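# Pudus kitchen set: common questions

**What is in the set?**
It has 788 episodes, all recorded in the Flotberg simulated kitchen. Each episode is one try at a counter task, with camera views and the commands of the operator.

**Do I need a real robot to contribute?**
No. You need the simulator and a controller. Everything is rendered, also the light.

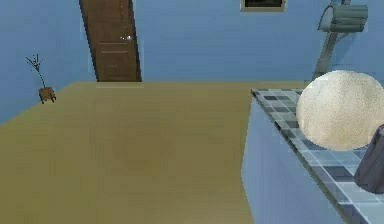

Please record at least 20 episodes before you upload. Smaller uploads are difficult for us to review.

**Should I delete my failed tries?**
Please keep them and mark them as "failed". We have 174 such episodes now and we would like to have more.

**May I move the camera?**
Yes, between episodes. Inside one episode it must stay on the preset you have chosen. There are 7 presets, and the file `views.md` lists them.
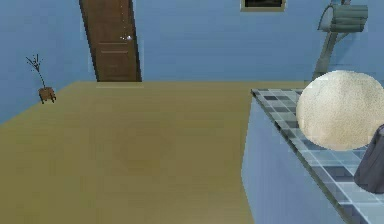 If you change the preset, write its number in the notes field. The Gedeck loader reads this field and stops when it is empty.

**Why was my upload refused?**
Most often the time stamps of video and commands do not match. Run the Majumder checker first, it shows the line with the error.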